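HOUSEHOLD PRACTICE, UNIT 5: WASHING UP, DRAINING AND PUTTING AWAY
Handout to go with the second session
Flusia Adult Learning, December term

Bring this with you. Last time eleven people shared three copies and one of those ended up in the sink.

1. Where we got to

We left off at the rinse. The short version, for those who went home early: hot water, not much liquid, glasses before greasy things, and change the water when you would no longer put your face in it. Rinsing is a separate job. In this country a good many people were brought up to lift a plate out covered in foam and call it clean, and I was one of them. My mother lived to a great age on it, so I don't claim it does harm. It does make the tea taste odd.

2. The case for the rack

A plate can be dried by hand or left to drain. Drying by hand is quick and sociable and needs a clean cloth, and the cloth is where the trouble starts. Go home and smell yours. A tea towel that has hung on the oven door since the weekend before last is putting things on to your plates as well as taking water off them.

Draining needs no cloth and no helper. It does need air on both faces of the plate and somewhere for the water to go. Everything a rack does is a version of those two points, and every bad rack fails on one of them. The Volter we had in the old kitchen failed on the second, as its tray sloped away from the sink. We emptied it down our shoes for a whole winter.

3. Parts of a rack, in plain words

Tines or prongs: the upright bits that hold a plate on its edge. Closely set ones suit side plates and saucers. Wide ones suit dinner plates and anything with a deep rim.

Basket: the whole open frame. Wire is easier to clean than moulded plastic, until the coating chips, and then it rusts at the chip and leaves a brown dot on your best tablecloth.

Feet: check them before you buy. A rack without decent feet travels.

Tray: sold separately, always, at a price that suggests they know you need it.

4. Loading

Start at one end and work along. Plates stand on edge, all facing the same way, leaning a little on the prongs behind them. Leave a gap between each if you have room. Two plates nested face to back will hold a film of water between them until morning.

Big plates go at the back or to one side so that you aren't reaching over them. Bowls go in at a tilt, with the hollow side facing down and outwards. A bowl set level and right way up is a bird bath.

Don't build. We all know the person who can get a roasting tin, two pans and a colander on top of the glasses, and they are very proud of it, and then somebody wants a glass.

Patterned plates deserve a word. Printing on top of the glaze wears off with scouring, and metal prongs can scratch it if you drop the plate in at speed. Lower it in. If the pattern is one you like, use the soft side of the sponge. If it was a wedding present from Dornonmont, use whichever side you please.

5. A rack part way through 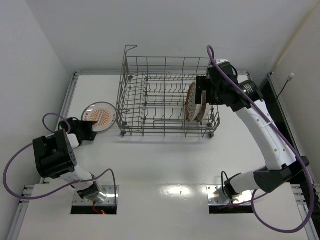
Hamidreza Hassanpour would have started at the left, where the tines are closer together, and kept the wider part for bowls. I have marked that as a fair point. My own habit is to fill from the side nearest my working hand, and with two plates standing at the right and the middle still free there is plenty of room to go either way. The patterned one with the orange sunburst is lying flat, and a plate left flat dries on top and stays damp beneath, so whatever your system, get it up on its edge with the others.

We can argue about left and right next time. I would sooner argue about that than about forks, which took up most of the last session.

6. Putting away

Run a dry finger round the foot ring on the underside. That is the last place to dry and the first place people forget. If it's wet, leave the plate where it is.

Empty the rack completely before the next wash. A rack that is never emptied becomes a cupboard, and in my house it was one for several years.

Once a week, wash the rack itself. For limescale, mix 200 ml of white vinegar with 800 ml of warm water, wipe it over the wires, leave it while you have a cup of tea, and rinse well. Pay attention to the joints and the feet. You may not enjoy what you find there.

7. For next time

Read the Bagheri booklet as far as page 43. The chapter on cutlery drawers is optional and rather heated.

Look at your own rack at bedtime and write down what is in it, and again in the morning. Bring the two lists.

Rafail Karras has the key to the practice kitchen from now on, so ask him if you want to get in early. Please bring your own tea towel. A clean one.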